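Gesa Household Chores, release 2

Last updated 07/10/2026
Maintainer: Xiuying Zheng
Contributors: Mikkel Lykkegaard, Alois Steiner, Erdal Aksoy, Aldana Henríquez

Summary

Gesa is a small set of first-person demonstrations of household chores, recorded by people with a hand-held two-finger gripper in rooms that are lived in. It holds 208 episodes covering 12 chores in 28 rooms. We built it to check how far a policy trained on ordinary demonstrations gets with ordinary mess. The short answer for this release is that rigid objects on flat surfaces are mostly solved, soft objects on soft surfaces are not, and any chore that mixes the two should be scored as the harder one.

The set is meant for evaluation and fine-tuning. It is too small to pretrain on.

What changed since release 1

Episodes are now split by room. In release 1 the same room could appear in both train and test, which inflated the scores for every chore in which the layout matters. Scores from the two releases can't be compared.

The chore labels were redone by Aldana Henríquez and Erdal Aksoy, working separately and then merging. Where they disagreed, the episode carries both labels and the field label_agreed is set to false. Most of the disagreements are between "sort" and "put away".

Episodes in which the operator's free hand did part of the work have been moved to a folder called assisted. They are left out of the default loader.

Chores covered

Clear a table
Load a drying rack
Wipe a counter
Pair shoes
Bag trash
Fold a towel
Hang a garment on a hook
Put groceries on a shelf
Put soft toys in a box
Straighten bedding
Sort cables
Empty a shopping bag

Each chore has a one-paragraph definition in chores.txt, with a start condition and an end condition. The end condition is what the scorers use. "Straighten bedding" has the weakest end condition of the set and we would welcome a better one.

Recording

Operators worked at their own pace and were told to leave the room as they found it before starting. No objects were brought in, and floors were not cleared. Lighting is whatever the room had.

Operators were asked to work the way the gripper allows. If something could not be picked up with two fingers, they tried a second approach and then moved on. Those attempts are kept and flagged with attempt_failed. We think they are the most useful part of the set, and anyone filtering them out should say so when reporting scores.

File layout

episodes/ holds one folder per episode, named by chore and index
episodes/*/video.mp4 is the camera stream
episodes/*/pose.csv is the gripper pose, with a timestamp on every row
episodes/*/width.csv is the jaw opening
episodes/*/meta.json has chore, room, operator, and flags
splits/ has train and test lists by room
assisted/ has the episodes with free-hand help
chores.txt has the definitions

Jaw opening is in millimeters. Pose is in the frame of the first video frame of the episode, so there is no shared origin between episodes in the same room. If you need one, you will have to register them yourself. Alois Steiner has a script for this that works in rooms with plenty of visual texture and fails in rooms with blank walls. It is in tools/ without support.

Baseline

The baseline policy was trained on the train split and run on a Vonano arm at the Dendport lab, in rooms furnished to resemble the test split. Scoring was done by Mikkel Lykkegaard from video, with the chore hidden until the end condition had to be checked.

Rigid objects. Clearing a table and putting groceries on a shelf finish without help in most runs. The errors left over are slow ones: regrasping a box that was already held, or setting an item down too close to its neighbor.

Contact with a surface. Wiping a counter covers the area but presses unevenly. We score it on coverage only, so the reported number flatters the policy.

Thin and flexible. Towels get one fold. The second fold fails when the policy takes hold of one layer instead of both. Garments reach the hook and then slide off it.

Clutter. Success drops when objects unrelated to the chore are nearby. Adding more episodes of a neat version of the same chore did not fix this in May, and we have stopped collecting neat versions.

Can it do chores yet

For a chore with a rigid object, a visible target, and a stable surface, yes, at a speed no household would accept. For the rest, a person still has to be in the room. The baseline does not recognize when a chore is finished in most soft-object runs, and it will keep rearranging things until it is stopped. We count this as a failure even if the end condition was met at some point along the way.

We make no claim about safety around people or pets. Test rooms were unoccupied during runs.

Known problems

Timestamps in pose.csv and video.mp4 drift apart in long episodes. Use the offset field in meta.json.

Some product text is readable in the video, in more than one language. It has not been transcribed.

Rooms come from a small circle of households, several of them in the Kılıçarslan building, and share floor plans. The room split does not remove this overlap.

Notes on soft toys in a box

The lowest baseline score belongs to this chore. The grasp itself is easy, as plush compresses between the finger pads and holds. Trouble starts with everything around it. A plush toy can hide the box wall it is resting against, so the policy misjudges which side of the wall it is on. On a bed the box can sit at an angle and shift with the sheet. The fingers also cover much of the object when the gripper is close, and depth estimates on long pile are poor. A fluffy light blue toy overlapping the side of an open cardboard box, with a darker blue one already inside, is a typical arrangement for the chore.

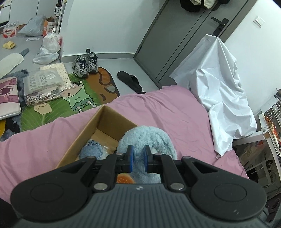
Terms and contact

Free for research use. Commercial use needs written permission. Do not try to identify households from the video. Report labeling errors to Xiuying Zheng with the episode folder name and the time in the video. Corrections go into the next release, and the old labels stay available under splits/archive.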